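Flimis students teach a robot arm the correct use of kitchen scales

Final-year students on the automation course at Flimis College have spent the spring term on a task most people manage before breakfast: picking something up and weighing it. Their project, Nadar, is one of 4 chosen for this year's Bulance Student Robotics Challenge.

The rules allow household objects only. The team settled on a cup, a yellow squeeze bottle and an ordinary digital scale, after a long debate about whether a banana counts as rigid.

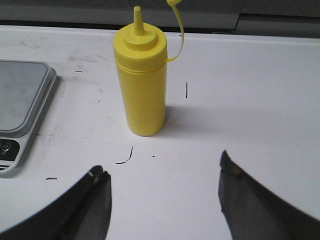

Entrants must bring the arm to each object, close the gripper, lift, travel to the scale and let go at a sensible height. "Sensible" takes up two pages of the rulebook. The students have logged 181 practice runs so far and hold strong opinions on every one of them.

The whole project has a budget of £1,120, including the scale, which was the cheapest item and has caused the most arguments.

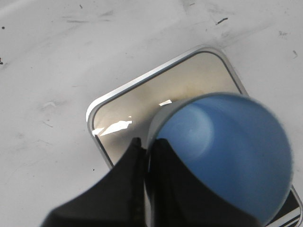
A blue object in the gripper, over the scale.

Judges award up to 85 points for handling and the rest for a written report, a split the team considers generous to people who enjoy writing reports. The final takes place at Pekau Hall in February. Spectators are welcome, and are asked not to offer the arm encouragement during its run.
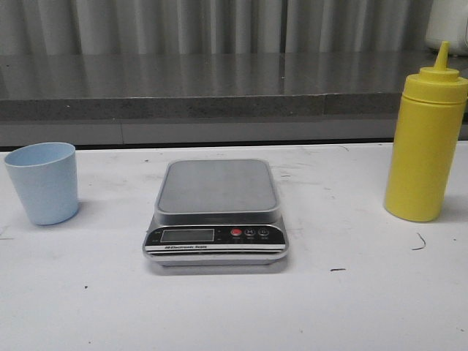

Notes to editors

Nadar is open to all students on the Flimis automation course. Press visits can be arranged through the college office. Visitors will be invited to try the task by hand, and their times will be kept confidential.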